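Visit report: manipulation data session, Tumberg lab open day
3 December 2021

The open day at Tumberg ran over two floors. The ground floor was mostly posters and a queue for coffee. I spent the better part of the visit upstairs in the demonstration bay, where the tableware task was being recorded, and this report deals with that part only.

The method is direct. An operator holds one gripper in each hand and performs the task at a table, and the recordings are later used to train a two-armed robot on the same motions. No arm is present during recording. The grippers carry cameras of their own, and a third view is taken from the operator's head. Tumberg calls the software side Radora; the programme it feeds is called Lesteo.

The task I watched uses a plate, a bowl, a spoon, a tray and a pair of chopsticks. The chopsticks are the hard part. They are thin, they roll, and on a flat surface they offer very little for a blocky fingertip to get under. The approach is to come down steeply over the stick, touch, and only then settle on a grasp. 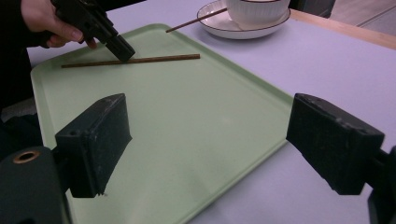 Two days on that motion alone is what it cost our group in October, and we still threw out most of the first batch. The operators were fine with bowls and spoons from the start. With chopsticks they kept correcting in mid-air, and the policy learned the hesitation along with the grasp. I would ask Tumberg how many of their episodes survive review.

That remark reached me after I circulated my notes, and I can answer it in part. The target for the tableware set is 2800 episodes. On the day of the visit 2572 had been recorded and 222 of those had been rejected on review. The usual grounds are a lost tracking fix or a dropped item. Hesitation is not a rejection category at present, although I was told it has been discussed.

Tracking deserves a paragraph. Each gripper has a marked mount on top, and its pose is recovered from the marks. The operator has to keep the mounts from being shadowed by a wrist or by the other tool, which limits how far the hands can cross. In practice each hand keeps to its own half of the table. Items that sit near the centre line are assigned to one hand in the task sheet before recording starts.
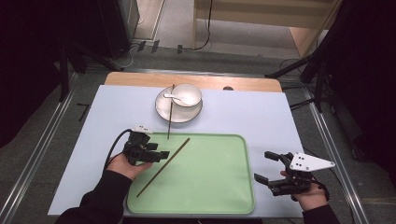 The task sheet is short, a single page, and it fixes the end state but leaves the route open. Operators are free to choose the grasp point and the angle of approach. I asked whether this produced too much scatter and was told that the scatter is wanted, within limits. A set recorded by one very consistent person had trained well and then failed as soon as the tray was moved a few centimetres.

Fingertips were the other topic of interest to me. The linkage keeps things simple, and wear shows up at the pads and pivots first. On a slender round object the closing force matters less than the alignment of the two pads. If one pad arrives early it pushes the stick sideways and the other closes on air. Operators are taught to centre the stick in the opening before they squeeze.

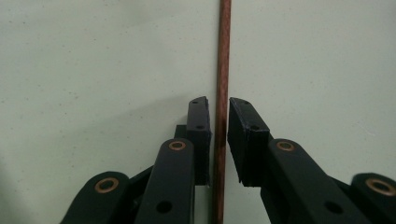

Pad geometry has been through several revisions, and the present one is a compromise between bowls, which want a broad face, and chopsticks, which want a narrow edge. Cardoso, the unit that does the mechanical work, is evaluating a softer facing. I did not see it in use and have no figures for it.

An operator's block is 67 minutes, followed by a compulsory break. The number looks odd and comes from the capacity of the storage card at the chosen frame rate. Fatigue is noticeable well before that, mainly in the forearm, as the hand has to carry the tool and the cable as well as close the jaws. Visitors were allowed a turn on a practice table. I managed the spoon on the second try and the chopsticks not at all.
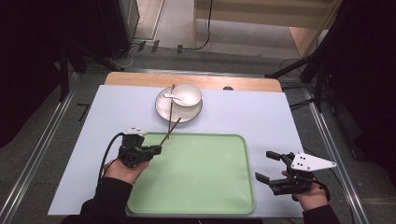

Transfers between tray and plate are recorded as separate episodes from the initial layout, so the start state varies a good deal across the set. Resetting takes nearly as long as the episode itself and is done by hand, with the grippers put down. A randomised layout card was being trialled for the next set.

Points to follow up: whether Radora exports head and gripper views on a common clock, whether the Lesteo licence covers pads we print ourselves, and the colour of the practice tray, which was different from the recording one and may matter if we borrow their set for our bench. The next open day has not been scheduled.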